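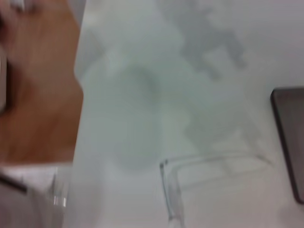 Price alerts are the part of Lokham you'll end up using every single day, and setting up your first one is quick! An alert watches a stock, fund or futures contract and sends you a message when it crosses the level you picked. Every watchlist can have its own color on the chart, so go with two that stand well apart, like a warm amber next to plain white, and you can tell your lists from each other even on a phone.

4.2 Setting up a price alert

1. Open Watchlists and tap the name of the holding.
2. Tap Add Alert, then choose Above or Below.
3. Type your price level. For a percentage move, switch the unit first and enter a number such as 10.
4. Set the quiet period. The default is 60 minutes, and 20 is great for busy names.
5. Tap Save. A small bell shows up beside the holding.

Note: Alerts on index futures follow the front-month contract. When it rolls in March, open the alert and check your level again.

Caution: An alert does not place an order. If you want a trade to go through at a set price, use a limit order (section 4.5).

Try the Test button too. It sends a sample message right away, and it's a fun way to hear all the alert sounds before markets open on Monday.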